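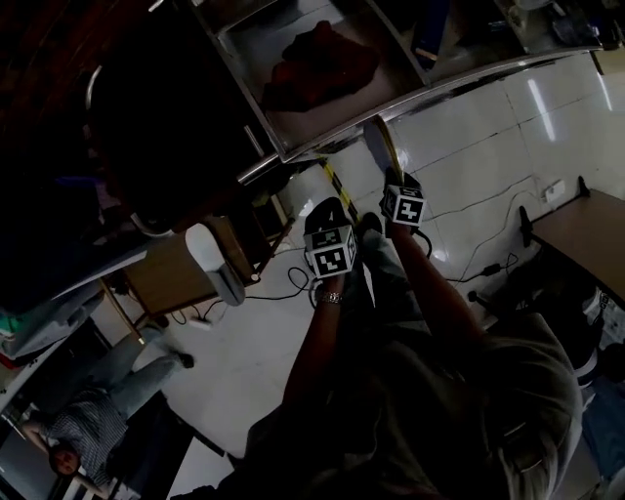
讲稿备注：小后厨的地面、台面和抹布
（周六上午场，Idik门店培训）

开场
大家早，我是Vimala Suvarna，负责门店的日常整理。今天讲三件事：不锈钢架怎么收，抹布怎么管，地上的线怎么走。设备维修不讲，下午Yakubu Nwosu会讲。
（等后排坐好再往下翻。）

第一部分：不锈钢架
架子带边沿，好处是东西不容易滚下来，麻烦是边沿内侧容易积灰积油。擦的时候先把格子里的东西全部拿出来，放到旁边桌上，不要一边挪一边擦。
隔板两侧分开用。一侧放正在用的，另一侧放备用的。最靠边的那一头最容易变成杂物堆，什么都往那里推。每天收工前看一眼那一头，叫不出名字的东西拿下来问，当天问清楚。
托盘里只放一块布，不要再叠别的东西。
（这里停一下，问大家自己店里架子尽头现在放着什么。让两三个人说就够。）

第二部分：抹布
颜色分工照墙上的表：深红擦台面，蓝色擦器具，灰色只擦地。新来的同事第一周容易混，老同事看到就提醒一句。
用完不要揉成一团丢在托盘里。揉着的布中间干得慢，第二天有味道。洗净，拧干，摊开或者挂起来。
每家店每月领200块布，领用记在本子上。Clorkine的清洁液按瓶身上的比例兑，不要凭手感。兑好的喷壶写上日期。
手表、手链在擦台面之前摘掉，放进自己的柜子。

第三部分：地面和电线
瓷砖地颜色浅，脏了看得见，这是好事。拖地前先弯腰把地上的东西捡完，包括掉下来的小插头和电源适配器。捡起来的适配器贴上标签，写清楚是哪台设备的，没人认领的放进Tesfamariam那个收纳盒。
黑黄警示胶带贴在架子下面的地上，提醒这里不要堆东西。胶带翘边了就整段撕掉重贴，不要在上面再盖一层。贴之前地面要擦干。
电线靠墙走。多出来的部分绕成圈，用扎带扎住，不要留在过道上。插线板尽量离开地面，固定在墙上，离水池远一些。拖把不要从插线板旁边带水过去。
桌腿附近也要看，线绕在桌腿上，挪桌子的时候会把插头扯松。
（如果有人问扎带在哪里领：Flirkari的订单，一包135根，前台有。）

费用
八月的整理预算是每店600元，包括胶带、扎带、标签纸和挂钩。全部门店的清洁用品另算，上限3,000元。买之前先看库房，上个月有两家店重复买了胶带。

练习
分两组，一组收架子，一组理线，各做十五分钟，然后交换。做完不用汇报，我过来看，有问题当场改。
理线组先断电再动手。

收尾
检查表在门口，每人拿一张，贴在店里自己看得到的位置。下周开始按表填，周末交给Yakubu。
（留五分钟提问。会后把借来的挂钩样品收回来。）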